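Kids' Drums and Starter Percussion: Frequently Asked Questions

Last checked in September. Prices are the ones on the shelf or the website when we looked.

We run a small secondhand instrument shop in Stenodton. Parents write to us with much the same questions every fall, usually after they've read a product page that promised them a great deal. Read our answers with some suspicion too. We sell used drums.

Will drumming make my child better at math?

We doubt it, and we'd be wary of any box that says so. The claim gets passed along from one seller to the next and loses its source on the way. When we wrote to one distributor to ask where the line on their packaging came from, they sent us a brochure with the same line in it. A kid who drums gets better at drumming. If that isn't a good enough reason to buy a drum, save your money.

What does "educational" mean on the label?

As far as we can tell, it means the price went up. We've had two drums on the counter that matched down to the screws. One was sold as a toy and the other as an educational instrument, and the second had a card inside with four rhythms printed on it. The rhythms were fine. You could write them on the back of an envelope.

What age should they start?

Whatever age they start hitting things on purpose. Age ranges on packaging are mostly there for safety reasons and say very little about whether your kid will care. Do take the small parts warnings seriously. Loose studs, wing nuts and rubber feet all come off cheap drums sooner or later, and a toddler will find them before you do.

Do we need the $379 junior kit?

Probably not. The Maltia junior kit is the one people ask about most, since it comes in a big box with a cymbal and a stool. The shells are okay. The cymbal sounds like a dropped baking sheet, the stool wobbles, and the pedal is the first thing to break. We see these kits come back through our door in nearly new shape, which tells you how long the interest lasted.

If your child has been playing on one drum for a school year and still wants more, then look at a kit. Look at a used one first.

So what would you buy?

One drum and a pair of sticks. A used drum in decent shape costs $40 here, and you can do better than that at a yard sale if you're patient. It should have a head that can be replaced, which rules out a lot of what the big stores carry. Press the middle of the head with your thumb. It should push back. If it feels like a tarp, either it needs tightening or it's past saving, and on a drum with no tension screws you won't be able to tighten it.

Are the Veka silent pads really silent?

No. They're quieter. The Veka pad takes most of the ring out of the sound, but the thud still goes through the table, into the floor and down to whoever lives below you. The word "silent" is doing a lot of work on that package. Put a folded bath towel under the pad and it helps more than the rubber feet do. If you live on the ground floor with no shared walls, skip the pad and set some hours.

How loud is a small drum, really?

Louder than you expect in a kitchen, and not so bad in a room with a rug and curtains. We're not going to give you a decibel number. The ones printed in catalogs never say how far away the meter was or how hard anybody was hitting, so we don't see what you could do with them.

Are expensive heads worth it?

For a beginner, no. Egilsson sells a "heritage" head at $80, which is twice what we charge for a whole drum. The story goes that the skin comes from a special supplier and is dried in a special way. It may well be. We put one on a small drum next to a plain plastic head and asked customers to pick the better one with their backs turned. They split, and a couple of them changed their minds on the second try. That's no proper test, but it was enough to make us stop stocking it.

Natural skin also goes slack when the weather turns damp. Plastic doesn't care much.

Does the wood in the sticks matter?

Less than the length and the weight. Adult sticks are too long for most kids under eight, who end up holding them halfway along. You can buy junior sticks, or you can saw a pair of old ones down and sand the ends – ours are mostly the second kind. Roll them on a flat counter before you buy. A bent stick wobbles as it goes and will never feel right in the hand.

My child only wants to wear the drum and march. Is that a problem?

No, marching is half the fun at that age. Check where the strap is fixed to the drum, because that's where cheap ones tear. For small kids we'd want a strap that comes loose under a hard pull, and we wouldn't leave one on a drum that's stored near a bed or crib. Plenty of straps are far too long as sold. Tie a knot in it or cut it down.

Should we sign up for lessons?

Wait and see. We know teachers in town who'd like us to answer differently. A five-year-old in a half-hour lesson spends a lot of that time looking out of the window, and you pay for the window. Around seven or eight it starts to make more sense. Ask whether you can pay lesson by lesson. If a place wants the whole term up front before your kid has held a stick, we'd ask why.

What about apps?

Most of them teach tapping on glass. Some have a decent metronome, and there are free metronomes. Cancel the trial on the same day you start it, or you'll be paying for it in the spring.

How do I clean a drum?

Damp cloth, dry cloth, done. Drum polish is furniture polish in a smaller bottle, or at least it smells that way to us. Keep water away from a skin head and away from anything with a painted shell that's already chipped.

Can I return a drum I bought from you?

Yes, within 14 days, with the receipt, if the head isn't split. We'll look it over before we hand back any money, and we've heard the one about it being like that out of the box. Sticks can't be returned once they've been used.

Do you take trade-ins?

Sometimes. We don't take kits with missing hardware, anything electronic, or drums with stickers on the head. We'll offer you less than you think it's worth. You're welcome to try selling it yourself first, and plenty of people get more that way.

Do you ship?

Only within the state, and only single drums. Shipping a kit costs so much that you'd be better off buying one where you live.

I have a question that isn't here.

Come by the shop any afternoon before 5:30, or leave a message on the machine. We're slow with email.

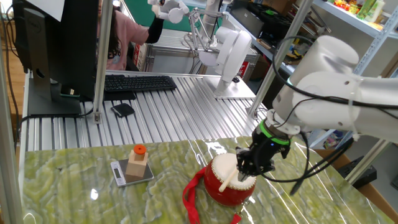
Small red drum with a white head, studded rim and fabric strap.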